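Mullside opens key desk for residents and small firms

MULLSIDE, 7 August 2023 – The property service company Ziltance has opened a key desk at its Mullside office, where residents can have their keys sorted, put on new rings and labeled without an appointment. The desk serves the Talavera and Illis housing blocks, together 709 apartments.

The work is done on a plain square folding table with a light blue top. Car keys, door keys and mailbox keys are all accepted. 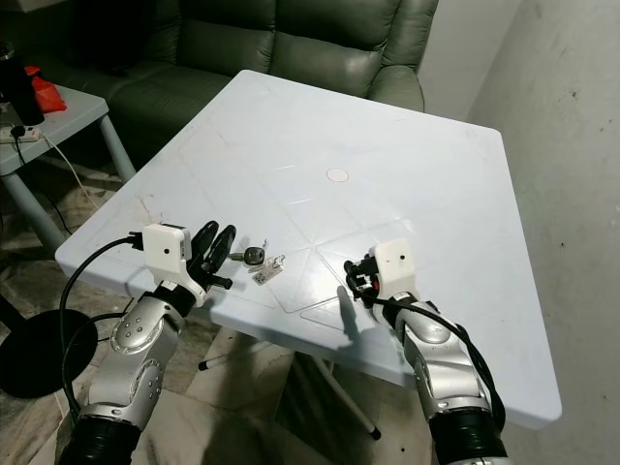 Last year the company received 692 requests about keys, and many of them concerned old rings that had opened or bent. A customer had to wait up to 28 days for a visit. With the new desk, most of these requests can be finished while the customer waits.

"People carry keys which they do not use anymore, and they are afraid to throw them away," said Smaranda Onu, who is responsible for the service. "We look at each key together with them. It is a small job, but it must be done with attention."
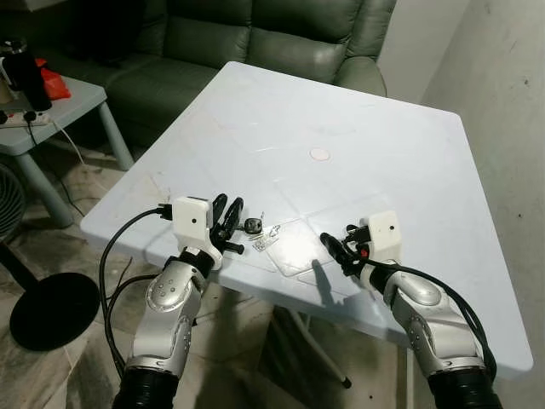
Rings and clips are kept apart from the keys during sorting – the customer decides what goes back on the ring.
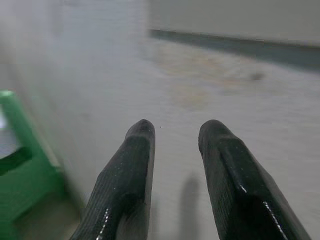

The pale gray floor, with a brownish stain.

Keys that are not wanted can be left at the desk for metal recycling. Ziltance does not copy keys and does not keep a record of them.
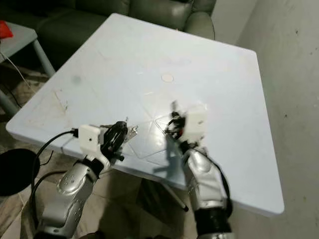
The service is free for residents of both housing blocks until the end of August. Small firms in Mullside can also use it, for a fee to be agreed at the desk.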